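The cup question

We moved to Illbridge in October with one box marked KITCHEN and another marked KITCHEN MISC, and I have yet to work out the difference. Between them they held a colander, a great many lids and very little to drink out of.

I used to own a full set of matching glasses from a shop in Dritwood. They went one at a time, as glasses do, and the survivor now lives with whatever else has wandered in. Folasade thinks we should buy a proper set and be done with it. I think a proper set is just a longer way of ending up with one glass.

My own rules are modest. Tall glass for water, something solid for tea, and a paper cup is allowed if you rinse it and don't tell my mother.

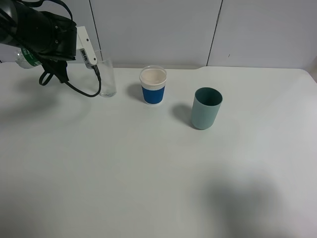

Folasade has a weakness for anything in that green between teal and pond, so I know how the shopping trip will go. Two of them, she says, two for guests. We have had two guests since we moved, and one of them was Yakubu, who drinks from the bottle – he says it saves washing up, and I've stopped arguing.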